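Learning contract (vocational and enterprise courses) 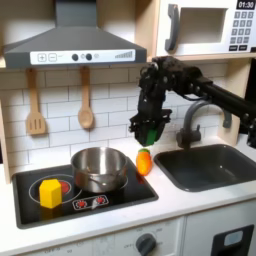 This page was last changed on Dec 6, 2024, by Mirela Coutinho.

A learning contract is a written agreement between a learner and whoever is teaching them, saying what the learner wants to be able to do, how they plan to get there, and what they will show at the end of it. I've written most of this entry (Merike Pärn has tidied up bits of it, and put back a few things I had cut), so where it says "I" it means me, and where it sounds sensible it may well be her.

Name and origins

You'll see it called a learning agreement, a study plan or a negotiated plan, and people do argue about the differences! For this wiki we treat the first and last as the same thing. A "learning agreement" in student exchange is something else - that one is the form that lists which courses your home university will accept - and it ought to have its own entry, if somebody fancies writing it.

The idea comes out of adult education, where teachers had noticed for a long time that grown-ups learn better when they have some say in what they're learning. It then drifted into nursing, teacher training and social work, and from there into the business and start-up courses that I know best.

What goes in one

There's no fixed layout. The Gritudix template, which is the one I learned on, has a single sheet with boxes for the goal, the steps, the help needed, the evidence and the date for looking at it again. Frota uses a longer form with a page for the employer to fill in, and I've never met an employer who enjoyed it.

The goal box is where people get stuck. "Get better at marketing" is a wish, and you can't really tell when it's done. "Write a price list and try it out on two customers" is much easier to talk about afterwards. I usually ask people to write the goal badly first and then we fix it together, which takes a while but saves a lot of staring at the ceiling.

Evidence can be nearly anything: a recording, a spreadsheet, a note from a customer, a diary. Some colleges insist on a written reflection as well. I'm in two minds about that one, having read a great many reflections that were plainly written on the bus.

How it's used

On most courses the contract is drafted in the first fortnight, signed by both sides, looked at again halfway through and then used in the final talk. The halfway look is the part that gets dropped when everyone's busy, and in my view it's the part that matters most. Goals move. Somebody starts out wanting to sell candles and by the middle of term they want to run workshops, and a contract that still says candles is no use to them at all.

Clillon, a short course for people starting a business alongside a job, does this rather well. Their learners are allowed to rewrite the contract twice with no questions asked. After that they need a chat with the tutor first. When I sat in on the May group I saw hardly any fuss about it, and the tutors told me the second version was nearly always shorter than the first.

Flikar went the other way and put the whole thing online, with reminders. Some people love the reminders. I turned mine off (sorry, Merike).

Group contracts

A team can hold a contract together, usually with a shared goal at the top and a line for each member underneath. These need a bit more care. Who signs if one person disagrees? What happens when someone leaves? It's worth agreeing that in writing at the start, even if it feels gloomy when everyone is still being nice to each other.

Marking

Whether a contract should be marked is an old quarrel. One side says that if you don't mark it learners won't take it seriously. The other says that once you do, they'll pick safe little goals they know they can reach - and I've seen plenty of that. A common middle road is to mark the evidence and leave the contract itself as pass or not yet.

Criticism

The main complaint is paperwork. A tutor with 101 learners can't sit down with each of them for an hour, and the contract turns into a form that gets signed and filed. Another complaint is that the word "contract" scares people, or makes them think it's legally binding. It normally isn't. There's also the fair point that beginners often don't know enough yet to say what they need, so asking them to set goals in the first week can feel a bit like being asked to order in a language you don't speak.

See also

Portfolio assessment
Recognition of prior learning
Reflective diary
Work-based learning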